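Critiques de films Travmont : fiche du jeu de données
Version 2, mise à jour le 20 octobre 2019 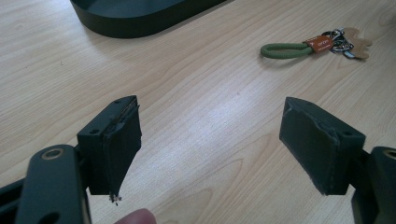

Crédit photo : Teixeira / Prondix

Contenu
Le corpus rassemble 88 critiques de films d'espionnage et de thrillers politiques, toutes en français, tirées du blog Ternthorpe. Un fichier texte par critique, encodé en UTF-8, et un tableau notes.csv.

Les notes
À prendre avec méfiance. Le blog notait sur 5, puis sur 10 à partir de juillet, et la conversion a été faite par simple doublement. Un 3 d'avant vaut-il un 6 d'après ? J'en doute. Quelque 19 critiques n'ont pas de note du tout — le champ est vide, ne le remplacez pas par zéro.

Annotations
Chaque phrase est étiquetée « résumé » ou « avis ». On nous avait promis une frontière nette. Relisez 50 phrases au hasard et vous verrez : « le film traîne jusqu'à l'arrivée du traître » relève des deux. Les désaccords entre annotateurs figurent dans conflits.csv, non résolus.

Usages
Convient pour tester un découpage en phrases ou un classifieur modeste. Je ne m'en servirais pas pour prédire le goût du public, malgré ce qu'affirmait la première version de cette fiche.

Attention : les textes révèlent les dénouements.

Licence
Usage non commercial, avec mention de la source.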